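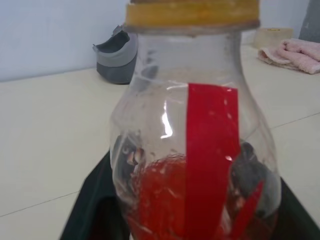

Attachment: the jar I call "Red Tape" in the app

Subject: Skornari kitchen scale and Remamer app, saved container weights go wrong after the scale sleeps
Opened: 31 August 2022
Status: open, workaround found, see the bottom

Hi support folks! I've been going around in circles with this one, so I'm going to dump everything in here and keep adding to it as I try things. Sorry in advance for the length.

What I use: the Skornari scale (the flat one with the Bluetooth button on the back edge), firmware 16, and the Remamer app on my Android phone. I keep a lot of pantry stuff in jars, and the whole reason I bought into this setup was the saved container feature. You weigh the jar once, give it a name, and after that you just plonk it on the scale and the app takes the jar off the total for you. No tipping everything out into a bowl first. When it works I love it, and for most of the spring it did work.

What goes wrong: if I've just turned the scale on, everything is perfect. If the scale has gone to sleep and I tap it awake, every saved container reads 93 grams too heavy. Same error on every jar, big or small. The display on the scale itself looks right the whole time, it's only the number in the app that's off. I noticed because I was making granola and the app told me I had way more oats than I'd bought.

What I expected: same jar, same contents, same number, whether the scale has been napping or not.

Stuff I tried, in order

Changed the batteries. I know, I know, you were going to ask. It takes 2 and I put in brand new ones from a fresh pack. No change. Put the battery door back on upside down the first time and had a small panic because the scale wouldn't turn on, but that was me.

Moved the scale. It normally lives on the counter next to the stove, and I wondered if the counter had a slope to it. Tried the kitchen table, tried the floor in the hallway (the cat was very interested, so I tossed that reading and did it over with the door shut). Same thing in every spot.

Unpaired and re-paired. Took the scale out of the phone's Bluetooth list, took it out of Remamer, restarted the phone, and added it again. First reading was fine and I got all excited and wrote "FIXED" in my notes. Then I went to fold laundry, came back, tapped the scale awake, and there were my extra grams again. So, not fixed.

Deleted one container and saved it again. I picked the Red Tape jar for this because it's the one I grab the most and it's easy to spot on the shelf. Deleted it from the list, weighed it, saved it under the same name. Good right after power-on, wrong after sleep.

Switched units. Somebody on the Remamer forum said going to ounces and back clears out old values. It did something, because my recipe list got re-sorted alphabetically, which I kind of prefer, but the weights didn't change. Could you tell me how to keep that sorting, by the way? I can't find the setting for it.

Turned off the shared pantry sync. I have the app linked to the Zulu shopping list so that low stuff lands on my grocery run by itself. I thought maybe Zulu was pushing old numbers back. Unlinked it, waited through a sleep, same error. I've left it unlinked for now so I don't end up with a weird shopping list.

Checked with a different phone. Borrowed my sister's iPhone, installed Remamer, logged in as me. Same wrong number! That was the first thing that made me feel less crazy. So I'm pretty sure you can rule out my phone.

Your first reply, and what I did with it

You asked me to run the calibration from the hidden menu (hold the unit button while it boots). Done. It wants a known weight, and I don't own a proper one, so I stopped by the hardware store in Drelimton and the guy at the counter let me put my scale down next to theirs and use one of their brass weights. Very nice of him. Calibration passed, the display says OK. The problem is still there.

You also asked whether the error happens with no saved container picked. Good question, I hadn't tried it! Answer is no. If I choose "no container" in the app, the number matches the display, asleep or awake, every single time. As soon as I pick any saved container after a sleep, the extra shows up.

And you asked for the log file. I exported it from Settings, Help, Send diagnostics, and it should be attached under the photo. If it's blank let me know, the upload bar got stuck near the end and I wasn't sure it went through.

One more thing I found

I was poking through the container list and there's an entry at the very bottom with no name. I don't remember making it. You can't open it, the app just flashes and goes back to the list. But it does show a weight in small gray type, and guess what the weight is. Yep, it's my mystery number. I think I may have tapped Save by accident back in March when I was setting up the app with flour all over my hands, and after a wake-up the app is somehow counting that one along with whichever jar I pick. I'm no programmer so take that for what it's worth.

I tried to swipe it away and it comes right back when I reopen the app.

Workaround for now

Turn the scale all the way off with the back button, wait for the screen to go dark, turn it on again, and only then pick the container. I've done 2 full baking days like that with no bad readings. It's annoying with sticky fingers but I can live with it for a bit.

What I'd like from you

Can you delete the nameless container from your end? I'd rather not wipe my whole account, because I'd have to empty and reweigh every jar in the pantry, and some of those are packed pretty full. If a wipe is the only way, please tell me before you do it so I can write the weights down on paper first.

Evenings are best for me if you want to call, or just reply here, I get the emails on my phone.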